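Science > Laboratory equipment > Glassware

Laboratory glassware

Laboratory glassware is the range of vessels and tools, usually made of glass, used to hold, measure, mix and heat substances in scientific work. Common types include beakers, flasks, test tubes, burettes and pipettes.

Materials

Most modern glassware is made of borosilicate glass, which expands very little when heated and resists most chemicals. Soda-lime glass is cheaper and is used for items that will not be heated strongly. Fused quartz is used at very high temperatures or where ultraviolet light must pass through.

Measuring

Beakers and conical flasks carry graduations that are only approximate. Volumetric flasks have a single line on the neck and are made to hold an exact volume at a stated temperature, often 20 °C. Water in a glass vessel forms a curved surface, the meniscus, and is read at its lowest point.

Collections

The Kikden teaching collection holds 3,602 pieces, of which 184 were blown by hand. Its catalog was compiled by Selorm Issahaku.

Storage and care 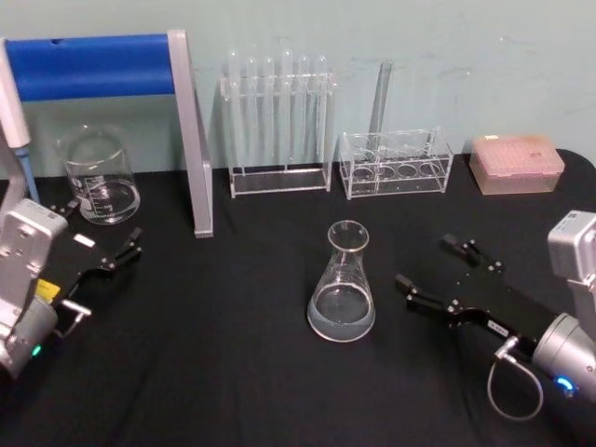 Etornam Agbenyega

Glassware is rinsed soon after use, washed with detergent and given a final rinse in purified water. Volumetric pieces are left to dry in air. Chipped or cracked items are removed from use, and broken glass goes into a separate rigid container.

Last updated: April 22, 2025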